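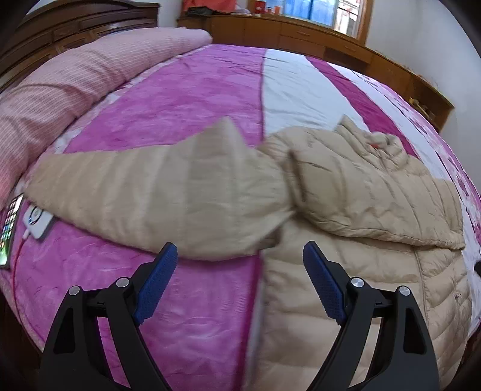

*Puffer jacket on the bed, gripper open, just above the bedding. Taken from the gripper's own camera.*

# Stop folding things on clean tables

Written fast, on a Saturday, between two batches of uploads. Sorry for the state of it.

My argument is simple enough. If you want a robot that can fold a jacket in a house, collect your folding data in houses. On beds. With the phone left lying there and the loud comforter and the dresser in the background. The lab table has had a good run and I think it's holding us back.

I can say that with a bit of evidence now. Not loads. A bit.

We've been running Brikeck since December. Brikeck is our set of hand-held demonstrations for soft things, mostly clothes. No robot in the house at all. A person holds the gripper, does the job, the camera on the gripper sees what the gripper sees, and later a policy gets trained on that. The method isn't ours and lots of groups do some version of it. What we did differently was stubborn rather than clever: we refused to tidy up first.

357 demonstrations in the first round. Of those, 211 on beds, the rest on tables we set up in the office at Gundomura. Same people, same gripper, same sort of clothes. Then we trained one policy on beds only and one on tables only, with the numbers cut down to match, and ran both on the arm in a flat neither had seen.

55 trials each. The bed policy finished the fold in more than half. The table policy got seven. Seven! And two of those I would argue about.

Now, the obvious reply, and I've had it by email already: of course the bed policy wins on a bed. Test it on a table and see. Fair. We did. It lost a little to the table policy on the table, a handful of trials, nothing like the gap the other way round. So the mess costs you a bit on the easy case and buys you a lot on the hard one. I'd take that trade every day.

Why does it work? I have guesses.

First guess, the surface. A table doesn't move. A comforter does. Go down a bit too far on a table and you hit something hard and everybody knows about it, the arm included. Go down too far on a bed and the pads sink in and you come up with jacket and bedding together. People learn this in about two goes. They start coming in shallower, from the side, and sort of scooping. You can see it in the paths. The table policy had never seen a scoop in its life, so it pinched straight down and brought half the bed with it, over and over.

Second guess, what's behind the thing. On our tables the cloth was plain grey. Finding the edge of a tan jacket on plain grey is no work at all. Put that same tan jacket across bright pink with a white stripe and mottled blotches, and the policy has to learn what a jacket is instead of learning "the bit that isn't grey". I think a good share of published folding results are really grey detectors. That's rude and I'd be happy to be shown wrong.

Third guess, and this is the one I believe least, the body. People stand differently at a bed. They lean over, they reach, the wrist comes in at angles you never get at a table that's the right height. More angles in the data. Might matter. We haven't seperated it from the other two, and somebody should.

Puffers deserve their own paragraph. I hate them. A shirt stays roughly where you put it. A quilted jacket has opinions, all those padded ridges push back, and a sleeve you've laid across the body slides off again while you're busy with the other one. We nearly left them out of Brikeck for that reason. Someone at Trultine, who make the pads we use, asked why we'd drop the only garment that was giving us trouble and I had no answer. So they stayed in. They're a small slice of the set and they're where nearly all the interesting failures are.

There's a wide lens problem too. The camera sits close, so you need a very wide view, and the world bends. Drawers curve. The bed swells up in the middle. Some people flatten it all out before training. We tried it, lost the corners, and the policy got worse at knowing where the far sleeve had gone. We now leave the bend in. The network doesn't mind a curved dresser. Only reviewers mind.

What's wrong with our result. Plenty.

One flat for testing. One! It should be ten. The Tôn group have offered us theirs and I mean to take them up on it before writing this up properly. A policy that works in one strange bedroom might just have got lucky with that bedroom.

Scoring was by eye. Two of us, and we didn't always agree on what counts as folded. A jacket with its arms in but the hem hanging out, is that folded? I said yes, I was outvoted.

And a person's hand is much better than our arm. It corrects in ways the camera barely shows. Some of the nicest demonstrations are ones the arm can't copy at all, becuase the timing is too quick or the wrist turns further than the joint goes. We throw those out. I'm not sure we should, but that's for another day.

There's also the matter of asking people to let you film their bedrooms. This is a real cost and the tidy-lab crowd are right to bring it up. Screens get caught, post on the side gets caught, all sorts. We check every recording by hand before it goes anywhere and it's slow, dull work. If you're going to collect in homes, budget for it at the start. We didn't.

Still. I keep hearing that home data is "noisy", as though the home were the problem and the robot would be fine if people would only live on grey tables. The noise is the job. Every cable and crumpled pillow you clear away before pressing record is something the robot meets for the first time on the day it's meant to be useful.

So if you've got a gripper and a fortnight: skip building the rig. Go to a bedroom. Leave the bed as you find it. Do fifty jackets, badly if need be, and compare them with your fifty good ones from the lab. If the lab ones win, write to me, I'll put it up on this page with the numbers.

Second round starts next week. Duvets. God help us.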